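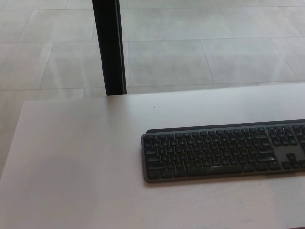 Grey keyboard, pale table. Office hours.

Threads / Work & Words

Severino Aranda
September 8, 2023

Entered a short story competition. Limit is 2,000 words, title included. Mine is 1,998 and the title is three. You see my problem.

1/ The story is set in Relside, a town I made up so I wouldn't have to look up the bus routes. I have since spent two evenings working out the bus routes.

2/ First thing I cut was the weather. Two hundred words of drizzle, gone. My wife read the new version and asked if it was meant to be sunny.

3/ Then I went after the adverbs, as everyone tells you to. Found 7. Put four back. The man has to shut the gate quietly or the ending makes no sense.

4/ There's a neighbour called Jimon who does nothing for the plot but owns a very good ladder. Every reader so far has told me to lose him. Every reader so far has also quoted him back to me.

5/ Tried a one-word title. "Ladder" sounds like a hardware catalogue. "Drizzle" was looking good until I remembered item 2.

6/ Do hyphenated words count as one? Emailed the organisers. They replied, very politely, with the rules, which I'd already read, and which don't say.

7/ Results in November. Have taken "very" out of the second paragraph and the colour out of the front door. 2,000 on the dot, three-word title and all. Jimon stays.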